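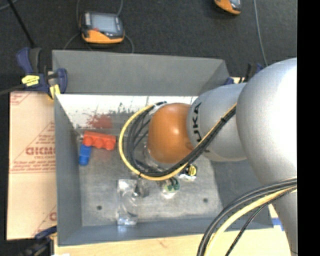 Keeping the Reading Room Open: A Conversation with the Head of Hoketthorpe Library Service

4 July 2024

Hoketthorpe Library Service has published its plan for the coming three years. The Head of Service met the editor of this bulletin to discuss opening hours, the local history collection and the future of the branch at Tasadden Road.

The service runs a central library and four branches. Under the plan, all five will remain open, although the hours at two of them will change. The Head of Service was asked whether residents should regard this as a reduction.

"Some hours have moved, and I would not wish to hide that," came the reply. "Tasadden Road will close at one on two afternoons when it has been very quiet for several years. In return it will stay open until eight on two evenings. The total is slightly lower than before. We consulted on it and we published the responses in full, including the ones that were critical of us."

The consultation drew 727 written replies. A large share came from parents of school-age children, who asked for later opening during term, and from older readers, who were concerned that evening hours would be of little use to them in winter. The Head of Service accepted the second point.

"Older readers told us that they do not go out after dark if they can help it. We have therefore kept every morning as it was. The home delivery round will also be extended to the villages north of the river, where there has been no service of any kind since the mobile library was withdrawn."

Much of the conversation concerned the Ndlovu Collection, a bequest of maps, parish papers and trade directories which came to the library 43 years ago and has never been fully catalogued. Readers have been able to consult it by appointment only, and requests have often taken more than a week to answer. The plan sets aside money for a cataloguer on a fixed-term contract.

"It is the best thing we own and the hardest thing to use," the Head of Service said. "There are more than 1,000 maps in it, many of them folded and refolded along the same lines until the paper has given way. A reader who writes from abroad to ask about a field boundary deserves better than to be told that we think we have it somewhere."

The new catalogue will be placed online in stages, beginning with the directories. The maps will follow once they have been flattened and rehoused. The Head of Service declined to give a completion date – the condition of the later boxes is not yet known – but undertook to report on progress each July.

Asked about charges, the Head of Service confirmed that fines for overdue children's books, which were suspended two years ago, will not return. Fines for adults will remain at their present level. The reservation fee will rise to 99 pence, the first increase in some time.

"We looked at removing it altogether. The difficulty is that reservations cost us money in van time, and a small fee does discourage people from reserving a dozen titles and collecting one. Anyone who receives help with their council tax is exempt, and that exemption is not well enough known. It will be printed on the back of the new cards."

The reading group programme will continue in partnership with Hoketthorpe's twin town of Serkau. Groups in both places read the same book in translation and exchange letters at the end of the season. The Head of Service described the letters as "franker than one might expect" and hopes to display a selection in the entrance hall in the autumn.

The final question concerned staffing. Two posts have been vacant since the winter, and readers have remarked on queues at the enquiry desk.

"Both posts have now been advertised. I would ask readers for some patience until they are filled. The staff at the desk have been covering for one another for a long time and have done so with good grace."

Copies of the plan may be consulted at any branch. A large-print version is available on request from the enquiry desk at the central library.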